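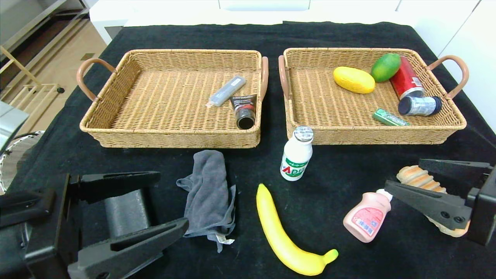 Þórey Hafstein replied:
Two baskets is one basket too few. I had exactly this system for a year: toiletries in the left, food in the right, and a towel that belonged to neither and so lived on the table for ever. You need a third one for the things that refuse to be classified.

stirnham_sue wrote:
Disagree. A third basket is where things go to be forgotten. We had one in the hall in October and I am still finding batteries in it. Two is fine, you just have to be strict. Face wash left, mango right, everything else gets a decision made about it before bedtime.

Arif Entili wrote:
OP again. Thanks both. To recap for people who have come in from the front page: I want everything that washes up on our table sorted into the two wicker baskets, one for washing things and one for things you eat. The left one has the face cleanser and a little case in it and is doing well. The right one has the fruit, a can and the small green packet and is, I admit, filling up quicker.

What I can't settle is the tall stuff. The drink bottle is food, fine, but stand it up in a basket that low and it goes over the moment anybody picks the thing up by the handles. And the pink bottle isn't in either yet.

jam_side_down wrote:
Lay the bottles down. The sides are low but they're not that low.

Arif Entili wrote:
I laid a bottle down last week. I have since learned how wicker drains.

jam_side_down wrote:
Do the lid up next time.

Þórey Hafstein wrote:
Can we talk about the fruit? I can see a banana on the cloth and it should stay out of the basket. Bananas want to be on their own, on a hook if you have one. Put one in with mangoes and the lot is ripe by Thursday and you'll be eating chutney until spring.

stirnham_sue wrote:
Some of us like chutney.

kettleonagain wrote:
Are we sure it's edible? That banana looks like it came out of a toy shop, and I have my doubts about the yellow one in the basket as well.

Þórey Hafstein wrote:
Then it wants to be on a hook in the playroom. My point about hooks stands.

old_tarkach_hand wrote:
Line them. I say this every time wicker comes up and every time I get ignored. A bit of old pillowcase cut to fit, tucked under at the corners, and it goes in the wash with everything else. I've got a pair that I bought from Awad when they still had the shop by the station, and with liners they look the same as the day I got them. This is my post number 2674 and I think half of them say the same thing.

stirnham_sue wrote:
Liners slide. You reach in for the chewing gum and come out with the whole lining.

old_tarkach_hand wrote:
They don't slide if you cut them properly.

kettleonagain wrote:
Nice to see the liner argument back – I was worried it had moved house.

For what it's worth I'd do it by how often you reach for a thing and forget what it is. Daily stuff in one, everything else in the other. Means your cleanser ends up next to a tin, but it's your table, the tin won't mind.

Arif Entili wrote:
My other half would mind. We have been through this. Food and soap are to be kept in separate baskets and I am to stop bringing it up.

jam_side_down wrote:
What's the plan for the towel?

Arif Entili wrote:
The towel is under discussion.

Þórey Hafstein wrote:
Fold it in three and roll it, then it'll go along the back of the left basket. There's plenty of floor showing in there. It also stops the small things skating about when you carry it.

stirnham_sue wrote:
That one I'll give you. But if it's damp it goes on the radiator first, or you'll have a basket that smells like a swimming bag.

old_tarkach_hand wrote:
A liner would help with that.

Arif Entili wrote:
Right. Towel rolled, left basket. Pink bottle, left basket, lying down with the lid checked twice. Drink bottle goes in the fridge door and stops being my problem. Banana pending. If anyone has a hook that doesn't need drilling, post it below, the walls here are mostly good intentions and paint.

kettleonagain wrote:
Jerkon do a stand for them, no drilling. It wobbles a bit if you put a big bunch on but for one banana you'll be fine.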